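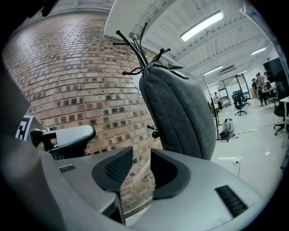
Old brick indoors usually needs less done to it than people think. Most of what makes it look tired is dust, cooking grease and the remains of whatever was put on it by an earlier owner, and all of that can be dealt with in a weekend using ordinary tools. The method is the same for a flat wall, a chimney breast or a curved red-brick column like this one, although curves take longer. A stiff, flat brush only touches a curve along a narrow strip, so use a smaller brush and work in vertical bands.

What you need
Vacuum with a soft brush head
Two nylon scrubbing brushes, one small enough to follow a joint
Two buckets and a few sponges
pH-neutral cleaner
Old towels and a drop sheet
Dust mask, gloves and safety glasses
Breathable masonry sealer, if you are sealing

Leave the wire brush in the shed. It scratches the face of the brick and sheds bits of steel, which rust later and leave orange specks. Acid brick cleaner is made for new mortar smears on outside walls and should stay outside too.

Before you start
Check the mortar. Press a key gently into a few joints at different heights. Sound mortar will mark slightly. If it runs out like sand, the joints need raking and repointing first, and in an older building that means a lime mortar. Cement is too hard for soft bricks and the faces will eventually pop off.

Look for white powder as well. This is efflorescence, salt carried to the surface by moisture. A light bloom can be dry-brushed and vacuumed up. If it comes back within a month or so, find out where the water is getting in before going any further. Common culprits are a blocked gutter, a leaking downpipe or a garden bed banked up against the other side.

If there is paint on the brick and the building is old, test it for lead before you sand or scrape anything. Hardware shops sell kits.

Cleaning
1. Vacuum the whole surface from the top down, joints included. Do this twice. Dust left behind turns to mud as soon as it gets wet.
2. Mix the cleaner to the weakest strength on the label and try it on a patch near the floor. Let the patch dry overnight and look at it in daylight.
3. Wet a section with clean water. Damp brick soaks up less dirty water than dry brick.
4. Scrub from the bottom up, which stops dirty runs from staining the dry brick underneath.
5. Sponge off with clean water from the second bucket and change it often. Blot with a towel.
6. Move to the next section, overlapping slightly.

Greasy patches near a cooktop may want a poultice. Mix bicarb soda and water to a thick paste, spread it on, cover it with cling wrap and leave it for 4 hours. Scrape off with a plastic scraper and rinse.
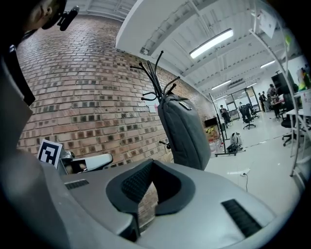

Talha Khattak, top left.

Drying and sealing
Give the brick 14 days to dry before sealing, longer in a humid January. Keep a window open and a fan going if you can. Brick that feels dry to the hand can still be damp well below the surface.

Sealing is optional. Gisela Quezada leaves hers bare and vacuums it a couple of times a year. I seal behind benches and anywhere people lean – otherwise I don't bother. Choose a breathable penetrating sealer in a matt finish. I use Lirus, but any water-based one will do the job. Film-forming products go shiny and trap moisture.

Brush on one even coat, working it into the joints, and wipe away anything that hasn't soaked in after 5 minutes. Most bricks are fine with one coat. If water still darkens the surface the next day, add another.

Wash the brushes straight away. Dried sealer won't come out.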